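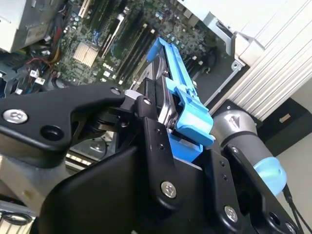 Changing the cabin air filter on the Skinetti 2

Last updated 10/23/23

Applies to petrol and diesel versions of the Skinetti 2 hatchback and estate. The Guillot van uses the same filter, but its housing opens from the engine bay and is covered on a separate page.

Tools and parts
Cabin filter, Gistent or Brestutent pattern
Short T20 driver
Torch
Vacuum cleaner with a narrow nozzle

Removing the old filter
1. Switch off the ignition and take out the key. Slide the passenger seat fully back.
2. Empty the glovebox. Press both side walls inwards until the stops clear the dashboard, then lower the box.
3. Unhook the damper cord from the right-hand side.
4. Undo the 2 screws on the filter cover. The lower one is short and must go back in the same hole.
5. Pull the cover towards you and draw the filter out level. Leaves tend to collect on the upper face.

Fitting the new filter
6. Vacuum the housing. Do not push the nozzle past the grille, as the fan blades sit directly behind it.
7. Check the airflow arrow on the filter edge. It must point down.
8. Slide the filter in, refit the cover and tighten the screws by hand.
9. Hook up the damper cord and close the glovebox.
10. Run the fan at full speed and listen for rattles or whistling.

Intervals
Replace every 4,000 miles on dusty roads, otherwise once a year. February is a good month, before the pollen season. Cars with the 44 mm deep housing need the thicker filter.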